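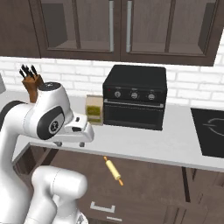

*White arm over the pale worktop*

**amerley_q:** Best costume at Fleltgate in March? Mine's the Grunderier pilot. 19 panels, all foam.

**nutsugah_e:** Lovely paint. Shame the helmet is from the second film and the boots are from the first.

**amerley_q:** The boots are from a charity shop.

**mansa.l:** I'd give it to the Sarpong queen. She got up the stairs in that skirt, which is more than the film managed.

**nutsugah_e:** Bought, though. £700, she told me so herself.

**mansa.l:** So? The judges don't ask for receipts.

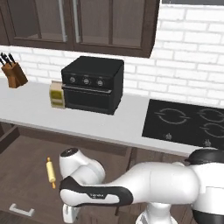

## Page 2

**yvette_z:** They do now, rule 5. I'm going as a Driretti guard again. It still fits if I don't sit down.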